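From the Vusex bench — Lanaswood newsletter, 6/7/24

Hello again from the simulation corner! Last month I promised a proper update on the drawer work, so grab a coffee, because I've spent most of my waking hours on it and I have opinions.

Quick recap for new readers. We're trying to teach a two-armed robot to handle boxes and small blocks on a tabletop, and it learns by copying. Somebody (usually me) drives the arms through the job in the simulator, the software records every joint and every camera view, and that recording becomes one example. Then you reset and do it again. And again. Our goal for the summer is 1000 good ones.

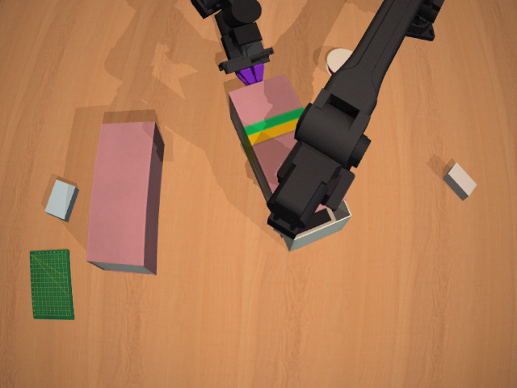
We're at 399 as of this morning, which made me happier than it should have. The first 300 were slow going. I was still getting used to the controls, and I kept wanting to drive the arms the way I'd move my own hands, with lots of little hesitations. The trouble is that the model copies those too! I trained an early version on my first batch and it would glide in nicely and then dither over the target, exactly like me trying to pick a doughnut.

So I've gone back and thrown out the worst of the wobbly ones, and I now have a rule for myself: decide on the whole move before touching anything. If I change my mind halfway, I scrap the recording. Recoveries are a different matter — if a grip slips and I fix it calmly, I keep it, and I tag it so we can find it later. The Plellby folks talked me into that one and I think they're right.
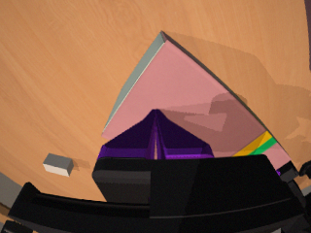 The other big change is how we reset between runs. I used to place everything by hand in the editor, and it took me far too long to notice that I'm a creature of habit and always put things in the same few spots. Morin (our little layout script) now picks the positions and angles for me. Some of what it comes up with is downright mean, with barely any room to get a gripper in, but I've stopped hitting the skip button.

Shadows are still on my list. They fall right across the parts you most need to see, and I'd like to vary the lighting a lot more before the next training run. I have 2 lighting setups ready to try and plan to start on them later in June.

If you'd like to drive for an hour, the sign-up sheet is on the Vusex page. You don't need any experience, and fresh hands really do help, as the model has seen quite enough of mine.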